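Dropping off at Windside

19 November 2020

We have lived at Windside for 16 months now and I have finally given up the landline. I say landline, but it hasn't been a line for a while. It was a grey box from Kammont that plugged into the modem, and the phone plugged into the box, and when the modem sulked the whole lot went quiet together.

The last straw was in August. I rang Kammont about the dropouts, on the phone that was dropping out, and got as far as my account number five times. Jihad Geagea next door let me use his mobile in the end, on the one corner of his deck where it gets two bars. I stood there in my dressing gown and a beanie and spelled my street name to a very patient woman.

She offered me a bundle with 1,000 free international minutes. I know one person overseas, my cousin Notburga, and we run out of things to say after 12.

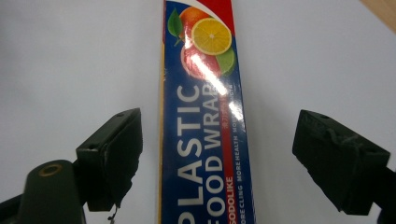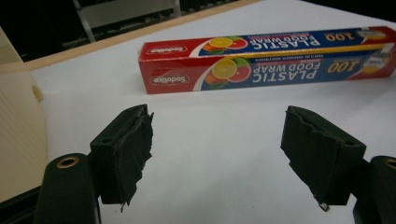 So the box has gone back in a prepaid satchel and we're on mobiles with wifi calling, which works in the kitchen and the hall and not in the bedroom. Remo Grabner from up the hill reckons it's the foil insulation in the walls. He offered to come and look at it. He has since looked at it and agreed with himself.

Mum is not pleased. She has had our old number by heart for years and doesn't see why she should learn another one so that I can save a few dollars. I tried to get it moved across to the mobile, but Kammont says it belongs to the Hinham exchange area and can't leave — like a parking permit, I suppose.

If you've rung and heard a recorded voice saying the number is not connected, it's right. Email me and I'll send you the new one.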